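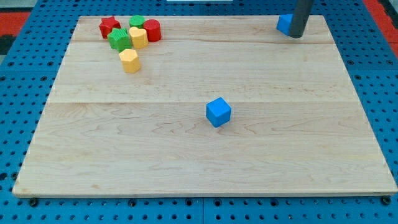
## Work surface tips for a small gripper cell

**Board.** Use a glued-up wooden panel over the pegboard. Small blocks won't sit flat across the holes, and a star will catch a point in one. Ours is a pale, maple-coloured board. Sand across the glue seams with 90 grit, then finish along the grain.

**Fasteners.** Bolt along the edge, outside the working area. Snug is enough. Check them every Wednesday before the shared bench gets booked out.

**Finish.** Matte only. Gloss varnish throws highlights that the colour threshold reads as yellow. One thin coat of Vonska hardwax, wiped off after 9 minutes.

**Finger height.** Set the lowest travel with a feeler gauge under the fingertip, at the centre and at all four corners. A bolted board can cup. Re-zero after any change in humidity; March was bad for this.

**Block spacing.** Begin with a cube standing alone. Stars and cylinders packed together leave no room for the finger to come down between them, so spread them by hand until single picks are reliable.

**Speed.** Keep to 58 mm/s for the final descent. The Varport controller defaults to something much faster after a firmware reset.

**Still to do:** replace the Vastano cable clips, label the spare fingertips.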